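HFS 474 Care in the Home: Infants and Young Children
Unit 12 Handout
Preparing Powdered Infant Formula at the Kitchen Counter

Instructor of record: Tomoyo Yagi
Practical sessions: Sondenetti Building, Room 22
Required before the practical: this handout and the Unit 11 notes on hand hygiene

Purpose of the unit

Students completing this unit will be able to set up a clean work area, prepare a single feed from powdered formula, and store the opened container correctly. The unit covers preparation only. Feeding position, pacing and burping are treated in Unit 13, and questions about the choice of formula belong with the family and the child's health care provider. A home aide does not change the brand, type or strength of a formula on his or her own judgment.

Students should note at the outset that powdered formula is not a sterile product. The powder is manufactured under controlled conditions, but it may carry small numbers of germs when the container is opened, and more can be introduced by hands, scoops and counters. Most of the procedure that follows is concerned with keeping that number low and with giving germs little time to grow.

Terms used in this unit

Feed: one bottle, prepared for one child, for one occasion.
Level scoop: a scoop filled with powder and leveled with a clean, dry, flat edge, neither heaped nor packed down.
Collar: the ring that holds the nipple to the bottle.
Cap: the cover placed over the nipple once the bottle is assembled.
Storage container: the original can or tub, or a household jar into which powder has been transferred.

1. The work area

The counter is cleared before it is cleaned. Mail, keys, telephones, raw foods and cutting boards are moved to another surface. The counter is then washed with hot soapy water and dried with a clean towel or paper towel. On dark or patterned stone, spilled liquid and dried milk can be difficult to notice, and students are expected to wipe the whole area and not only the places that look soiled.

Only the items needed for the feed are brought to the counter: the container of powder with its scoop, the clean bottle with its nipple, collar and cap, and the prepared water in a covered vessel. Items should stand toward the back, leaving an open space at the front in which to work. A crowded counter leads to knocked bottles and to lids being set down wherever there is room.

Hands are washed with soap and running water for at least 20 seconds and dried on a clean towel. In the practical room, students remove rings and watches before washing. In a family's home, some aides and family members wear bangles, threads or other items that are not taken off, and this is to be respected. In such cases the wrists and the skin beneath the item are washed along with the hands, and the item is kept clear of the open container and the mouth of the bottle.

2. Handling the lid

The lid receives more attention in the practical examination than students generally expect. It is the part of the container touched most often, and its inner face will be directly above the powder once the container is closed again.
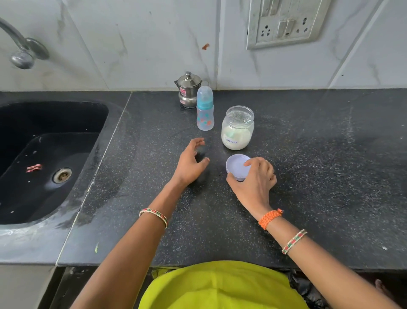
The department teaches that a removed lid is set down with its inner face upward, on the cleaned counter, and within reach of the container. The inner face is not wiped with a cloth and is not used as a resting place for the scoop. When the lid is picked up it is held by the outer edge. Should it fall to the floor or come into contact with something unclean, it is washed and dried completely before it goes back on the container. Moisture left under a lid will cause the powder to clump.

The container should be open for as short a time as possible. Students who find that they have forgotten an item are to close the container before going to fetch it.

3. The scoop

The scoop supplied with a formula is sized for that formula. Scoops from two different products may look alike and hold different amounts. A scoop is therefore never carried over from an old product to a new one, and kitchen spoons are not a substitute.

Many households leave the scoop inside the container, and many manufacturers provide a place for it there. Where the scoop lies in the powder, the handle should be lifted out by its end with clean, dry fingers, and the fingers should not enter the powder. If the handle has sunk out of reach, a clean, dry utensil may be used to raise it. Washed scoops must be fully dry before they are returned.

4. Water

Water must come from a safe source. Where the family has been advised to use boiled water, or where the safety of the supply is in doubt, water is brought to a rolling boil and handled as the health care provider and the formula label direct. Special care applies to infants under two months, infants born early and infants with weakened immune systems, for whom the provider may recommend mixing with hot water and then cooling the feed, or may recommend a ready-to-feed liquid in place of powder.

Covered metal vessels are common in home kitchens and are acceptable if they are clean and used for nothing else during the preparation. The outside of a metal vessel may be hot even when the handle is not. Students must not judge the temperature of the contents by touching the lid.

5. Mixing the feed

Read the label in full, including the use-by date.
Measure the water into the bottle first, and read the level at eye height with the bottle standing on the counter.
Open the powder container and set the lid down as described in Section 2.
Add the number of level scoops stated on the label.
Close the powder container.
Fit the nipple and collar without touching the tip of the nipple, put on the cap, and mix until no lumps remain.
Cool the feed if necessary by holding the lower part of the bottle in cold water, keeping the water below the collar.
Test a few drops on the inside of the wrist. The feed should feel lukewarm.

The proportion of powder to water is never altered. A feed with too much water does not nourish the child and can be dangerous; a feed with too little water places strain on the kidneys and may cause dehydration. An aide who loses count of the scoops discards the bottle and begins again.

Printed motifs on a bottle can make the measuring marks hard to read. If the marks are worn or obscured, a different bottle should be used.

6. Storage and discarding

A prepared feed is used within two hours of preparation and within one hour of the start of feeding. A feed that will not be used promptly is refrigerated at once and used within 24 hours. Whatever remains in the bottle after feeding is thrown away.

Opened powder is kept tightly closed in a cool, dry place, and not in the refrigerator. Most products are to be used within one month of opening; the label governs. The department recommends keeping powder in its original container. Where a family prefers a jar, the aide should ask that the product name, use-by date and date of opening be written on it, and that the original label be kept for its mixing instructions.

Preparation for the practical

Each student will prepare one feed under observation. Bring a clean apron and a hand towel. Bottles, powder and measuring equipment are provided. Long hair is to be tied back and loose sleeves secured above the elbow. Students who have not submitted the hand hygiene checklist will be asked to complete it before entering Room 22.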